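Clakoteck Ollness Dehumidifier
Item no. 3398
Sold and shipped by Grube Home Supply

In stock. Ships from the Prundska warehouse, usually next business day. Oversize box, so no PO box delivery, sorry.

Page updated 22 August 2024 — new filter part, see down the page

What it is

Compressor dehumidifier on casters. For basements, laundry rooms, ground floor bedrooms that smell like a tent. Not a desktop unit, not one of those little plug-in things with the beads. Has a real compressor in it and weighs like it.

Tank holds 8 pints. Two fan speeds. Hose outlet on the back if you don't want to empty the tank, and most people don't want to after the first week.

In the box

The unit, casters already on. One drain hose, short. One washable filter, already in the slot. Manual, warranty card. No pump. If your drain is higher than the outlet you need a pump, we sell one, it's a separate item.

Before you plug it in

Stand it upright and leave it alone for a day. I know. But it may have been on its side in the truck and the oil needs to settle back down into the compressor. We get more calls about this than anything else. Unit is loud, unit hums and doesn't pull water, and then it comes out they had it running ten minutes after the box was open.

Plug straight into the wall. No power strips, no extension cords.

Where to put it

Leave space at the back and on the side with the grille. A hand's width at the very least, more is better. Not behind the couch. Not in a closet with the door shut, unless the closet is the thing you're drying.

Close the windows. If a window's open you are drying the yard.

Middle of the basement beats the corner if you can stand looking at it. Doors open between rooms and one unit will usually take care of a normal basement. Long skinny basement with a wall down the middle, maybe not.

Settings

Dial on top goes from dry to drier to continuous. Start in the middle and leave it there for a few days before you touch it. People crank it to continous on day one and then complain about the electric bill. Continuous is for after a leak.

Fan low for sleeping. Fan high for laundry. It will not go silent on low, it's a compressor. If you need silence in a bedroom run it during the day and switch off at night, works fine for most of the year.

If you own a humidity gauge, 50 percent is a good place to be. If you don't own one, get one, they're cheap. The light on the unit tells you if it's running and that's all it tells you.

Emptying the tank

Pulls out from the front. Float inside shuts the unit off when it's full and the red light comes on. Carry it level. There's a handle but it's a small one and a full tank sloshes. Push it back in until it clicks — if it doesn't click the unit won't start, and no, it isn't broken.

Water is fine for mopping. Don't drink it, don't give it to the dog, don't put it in the fish tank. House plants are a maybe. I wouldn't on anything you plan to eat.

Using the hose

Take the rubber plug out of the back. Keep the plug, tape it to the unit or you will lose it. Screw the hose on hand tight. Hose has to run downhill the whole way, no loops, no going up over a curb and down again. The tank stays in even when the hose is on.

Garden hose thread, so any garden hose will extend it.

Filter

Slide it out the side, rinse under the tap, let it dry, put it back. Every couple of weeks in summer. More with cats. Running it with a clogged filter ices up the coil and then it stops pulling water and then you call us.

New filter part: the one shipping now has a tab on the left. Older units take the one without the tab. They don't swap. Look at yours before ordering.

Cold rooms

Works best in a warm room. In an unheated garage in winter it will spend most of its time defrosting. That's how all compressor units are. If you need something for a cold garage ask us about a desiccant model, we don't keep them on the shelf but can order.

Questions we get

Will it fix my wet wall? No. Will dry the air next to your wet wall. Find out where the water's coming from.

Can I run it all year? Sure, most people stop in the fall when the heat comes on.

Does it heat the room? A bit. You'll notice it in a small room with the door shut.

Can it dry laundry? Yes, quite well. Rack in front of it but not on it, fan high, door closed.

Restarts after a power cut? Yes, dial is mechanical so it goes back to what it was doing.

Warranty and returns

2 years from Clakoteck on the whole unit, parts and labor. Keep the receipt. Doesn't cover casters broken on stairs, doesn't cover a unit run on its side. Returns through us, please drain it first — really drain it, tip the tank and let the hose outlet run out. We've had boxes come back soaked thru.

Next shipment of the pump is September. Filters are here now, both kinds.

Contact

Chae-won Hong handles parts and warranty at Grube. Have the item number and the sticker on the back ready before you call, saves everyone time. Email is faster than phone in the summer.
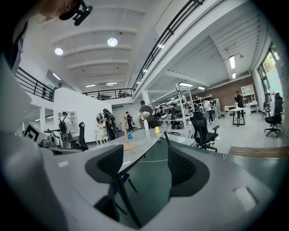 Pickup at the counter is fine too, bring a car with a trunk that fits a tall box. It has to ride upright.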